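The whiteboard in our house was bought for meal planning. It was going to hang by the refrigerator and tell us, on any given evening, what we were having and whose turn it was to cook it. It cost 40 dollars, which I considered reasonable for a new personality.

It hung for 2 months. Then it came down so the wall could be painted, and the wall was painted, and the board has been lying flat ever since. A whiteboard lying flat is a table that won't let you put coffee on it. Blocks are fine, apparently.
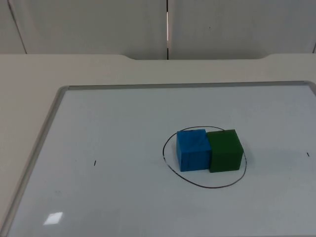 Samuel Rulton
Sep 19, 2019

I have come around to the circle. Call it an oval if you like, and a lopsided one, drawn by hand with more confidence than skill. It is still the best organizing system I have met, and I have met plenty. I once paid 60 dollars for a set of Olora drawer dividers, with slots for things I had to go out and buy. I have owned a label maker. I labeled the label maker.

All of these assume the trouble is a shortage of containers. A line on a board contains nothing. It has no lid and no sides, and a wooden block could leave whenever it pleased. All the line does is say in here, please, and the blue one and the green one are in there, shoulder to shoulder, like commuters.

Adults do this too, of course. Parking lots are nothing but paint and good faith. So is the tape on the floor at the bank. You could put my car keys in a beautiful ceramic dish and I would lose them by lunch, but draw a ring on the counter and I suspect I'd feel watched.

My own household now has a ring for keys – dry-erase marker, straight on the countertop, which I don't recommend if yours is porous. I'm told there will be a conversation about it in October. The dividers are in the garage, in a box with no label.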